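Tabletop sorting set – baskets, tray, small stuff. Working notes + data card, last touched 17/02/2022. Maintained by Upendo Kimaro, most of the labels by Kimutai Wanyama.

Short version: everyday things get moved between a few containers on one white table. Containers are the main subject of the labels, small items second. If you want kitchens or shelves go look at the Zovemberg set.

## Whats in it

- 184 episodes, one folder each
- 22 item types (full list in `items.csv`)
- stills pulled from every episode, at least two
- one plain text note per episode, written by whoever set the table

Episodes 1 to 19 were a dry run. Different label names, different tray. Kept them in `old/` because Brian still uses them for a baseline. Don't mix them in.

## Containers

Names we use, please stick to these:

| label | what |
|---|---|
| `basket_dark` | dark brown wicker, rectangular, rolled rim |
| `basket_amber` | orange-tan wicker, about the same shape and size |
| `basket_oval` | small, golden, open scalloped rim |
| `tray_mint` | pale green plastic, rounded corners, raised lip |

The two rectangular baskets go at the back of the table, near the wall, with a gap between them. Tray in front. `basket_oval` goes on the tray, usually right side but check the note.

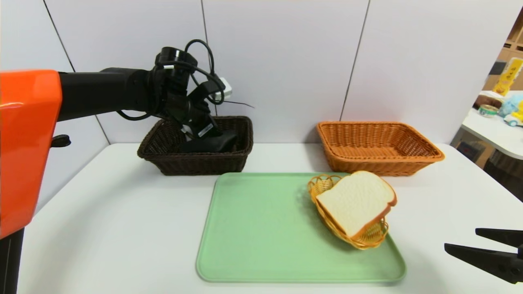
*Back row: `basket_dark` in use, `basket_amber` empty. Tray in front with `basket_oval` on it.*

Amber vs golden trips people up. Under the warm lamps they come out nearly the same color in a tight crop. Use shape – rectangular with a rolled rim is always `basket_amber`, the scalloped one is always `basket_oval`. Chaimae went through and fixed 127 labels where these were swapped, if you pulled before that pull again.

## Items

Loose groups, no real taxonomy behind it:

- **food** – bread slices and so on. Goes in `basket_oval` by default
- **personal** – glasses case, keys, wallet
- **soft** – cloths, socks, anything that changes shape when you pick it up
- **misc** – whatever was in the drawer that day

Dark items inside `basket_dark` are a pain. Black on brown, the outline just goes. If you cant tell what it is from the still, label it `soft_dark_unknown` and move on, don't guess from the note. We tried guessing and Njoroge had to redo a whole batch in July.

Items sitting straight on the tray get `on: tray_mint`. Items in a basket that is itself on the tray get `in: basket_oval` only, not both. Yes the old ones have both. Sorry.

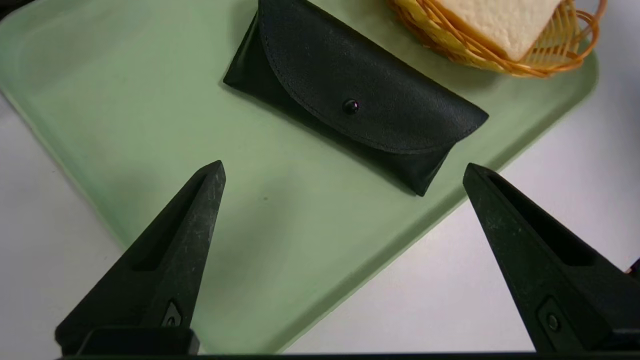 The eyeglass pouch is `case_leather_black`. Not `wallet`, which is what around a third of the early labels said. Look for the rounded flap and the little snap button. It has a pointed end too, the wallet doesnt. Flap side up is the default state, if it's face down add `flipped: true`.

Bread is `bread_slice_white`. State the container, ignore the crust side, we dropped that field.

## Label file

One json per still, next to it, same name.

```json
{
 "container": "basket_oval",
 "item": "bread_slice_white",
 "partial": true,
 "note": ""
}
```

`partial` means the container or item runs out of the picture. Close-ups have lots of these. Still label them, as long as you can name the thing without looking at another still.

## Known problems

- shadows under items on the tray sometimes got boxed with the item. Fixed in most, not all
- white table, white bread: boxes run loose when a slice is set down outside a basket
- `items.csv` has two rows for the grey sock. Use the first
- rim of `basket_oval` is loopy and open, boxes follow the outer edge of the loops, not the weave. A few from Kimutai's first week are too tight
- left/right in the notes means left/right facing the back wall. Some notes by Brian Lema have it teh other way, they're tagged `lr_flip`

## Not covered

No weights, no sizes in cm. No lids. Nothing stacked – the rectangular baskets never go one inside the other. No liquids.

## Use

Internal to Stellari and the Nosa group for now. Ask Upendo before passing it on. Cite as "Rotich tabletop set" until we get a proper name.

TODO
- merge grey sock rows
- rerun the split, val has too many bread episodes
- Njoroge Makori to check the `soft_dark_unknown` pile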